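How to Quiet a Squeaky Interior Door Without Calling Anyone

By Angus Donnelly

I have lived in the same house in Vakmont long enough to know every door by its voice, and I'm fond of most of them, but there comes a night when you're carrying a sleeping child past the hinges and you decide enough is enough. If you've reached that night, pull up a chair. The whole job takes less than an hour, and you probably have most of what you need in a drawer already!
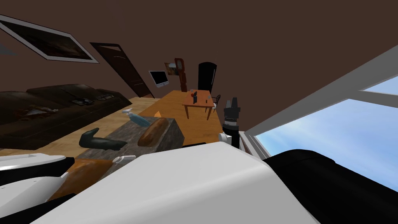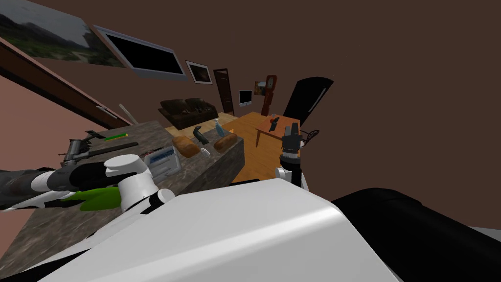
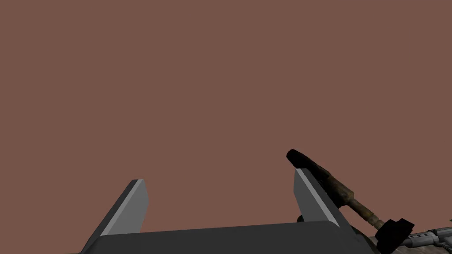 The dark brown door with the metallic handle is in the first picture.

What you'll need

A hammer, a big nail or a nail punch, an old rag, some fine steel wool, and a lubricant. I like plain petroleum jelly for this (the little tub in your medicine cabinet is fine). Spray oils work too, but they run, and you'll be wiping drips off the baseboard for a week.

Step 1. Find the noisy hinge

Swing the door slowly and put your fingertips on each hinge in turn. The one that's complaining will usually buzz a little. On my doors it's nearly always the top one, which carries more than its share of the weight.

Step 2. Take out the pin

Close the door first, and do only one hinge at a time so the others keep holding everything up. Set your nail against the bottom of the pin and tap upward, gently. Once the head lifts a bit, you can wiggle it out by hand. If it's been painted over, run a utility knife around the head before you start hammering, or you'll chip the paint and then you've got a second project.

Step 3. Clean it up

Wipe the pin with the rag, then rub it with steel wool until the black gunk is gone. Push a twisted corner of the rag through the hinge barrel as well. I skipped that part for years and wondered why my squeaks kept coming back every June.

Step 4. Grease and replace

Smear a thin coat of jelly along the pin, drop it back in, and tap it down. Open and close the door 5 times to spread things around, then wipe off whatever squeezes out.

Still squeaking?

Check the screws. A loose one lets the hinge leaf shift, and that makes a lower sort of groan. If a screw just spins, take it out, pack the hole with a wooden toothpick or two and a dab of wood glue, let it dry overnight, and drive the screw back in. Then move along to the next door while you still have the jelly on your fingers.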